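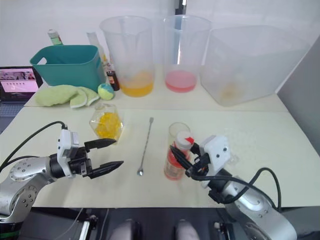 Svitlana Kostiuk thinks I have it backward. The policy is the interesting part, she wrote to me in April, and everything around it is plumbing: log formats, clock sync, replay tools, the little viewer that scrubs through a run. Get a good enough model and you can throw most of the plumbing away.

I have been chewing on that for weeks, partly because Svitlana is usually right and partly because I love the plumbing so much that I distrust my own judgment. So let me make the case for it properly. I think the replay tool is the most important piece of software in a two-armed robot setup, and I think the next few years of progress on messy tabletop work will come from people who take it as seriously as they take the network.

Take the kind of table we use for our drink-mixing tasks. A bar spoon lies diagonally across it. There are pitchers with a shallow layer of colored liquid in each, a drinking glass, a jar of yellow beads, and a soft cloth in a heap off to one side. One gripper has a small bottle with a red tip on its cap, right in front of the glass, and the other gripper is open beside the spoon. Almost everything that can confuse a depth estimate is on that table. Clear plastic, clear glass, clear glass behind a bottle, a thin shiny rod. I find it a wonderful table.

Now suppose the arm pushes the bottle into the glass. What do you do next?

For a long time our answer was to collect more demonstrations. We had 523 of them for one version of the pouring task, and the answer to every failure was that we needed the next hundred. Lukian Tkachenko was the one who got fed up. He spent two evenings writing a viewer that put the head camera, both wrist poses, the gripper widths and the commanded actions on one timeline, with a single slider. He called it Odance, for reasons he has never shared, and the name stuck.

The first thing Odance showed us was embarrassing. In 178 of those demonstrations the gripper width was logged late against the image. You could drag the slider and watch the fingers touch the bottle while the width trace sat there fully open, and then a few frames later it would drop off a cliff. We had been teaching the model that you close your hand after you have already closed your hand. No wonder it dithered at the cap!

The cause was dull. The gripper driver stamped its messages when they were written to disk, and the camera stamped its own at capture. When the disk was busy, the gap grew. Seven lines of code moved the stamp to where it belonged. Then we fixed the old runs by lining up the width trace with the motor current, which had been stamped correctly all along, retrained with the same settings, and got a visibly calmer robot. Same network, same demonstrations, same table.

I can hear Svitlana saying that this is one bug, and one bug is an anecdote. Fair. But I would ask how you were going to find it. The loss curve looked fine. The dashboards looked fine. A bigger model would have learned the late trace more faithfully. The only instrument that could show it was a person with a slider and some patience, looking at what the robot saw next to what the robot said it was doing.

Ekrem Gökçe makes a stronger objection, and I have more trouble with it. Looking does not scale, he says. You can scrub through a few hundred runs, and you can't scrub through a hundred thousand. True, and I don't want to wave it away. What I would say is that looking is how you find out which checks to write. After the width business we added a check that compares closing fingers with motor current on every new run, and it takes no human time at all. We have 8 checks like that now. Every one of them started with somebody squinting at a timeline and saying "wait, go back." I can't think of one we would have come up with at a whiteboard.

There is a planning side to this too, and it gets less attention than it should. With two arms over one work surface, most of the ugly moments come from timing. The left arm wants the spoon, the right arm wants to be above the glass, and both plans are perfectly good alone. Our planner used to treat the other arm as a solid lump occupying everywhere it would be over the next second. Safe, and painfully slow – the arms took turns like two people stuck in a doorway. Khrystyna-Mariia Mykhailiuk added the planned volumes to the viewer as pale shells drawn over the camera view, and you could see at a glance how much empty air we were refusing to use. She cut the shells into short time slices that same week. The arms overlap their work now, and it is a joy to watch.

Could a learned policy have picked that up from good demonstrations? Probably, yes. I hope it does. I would still want the shells drawn, so that when it picks up something strange I can see the strange thing.

What bothers me is how this work gets treated. People show the policy in talks and leave the viewer on someone's laptop, with a README that says "ask Lukian." We came close to losing Odance when that machine died (it lives in the shared repository now, with tests, some of which pass). New people get handed the training code on their first morning and discover the replay tool by accident. I would flip that. Give them the slider first. Let them spend a day dragging it back and forth over pours and dropped spoons before they touch a config file.

Tamara Semeniuk started with us that way, and by late afternoon she had a list of questions we couldn't answer. Why does the wrist pose jitter only when the cable loop swings? Why do our operators pause just before the tilt, and should the robot learn the pause? I still don't know about the pause. We tried trimming it out and the pours got worse, we tried leaving it in and the robot sometimes never came out of it, and at the moment we have a flag for it that defaults to leaving it in. If anyone has a better idea I would like to see your timelines.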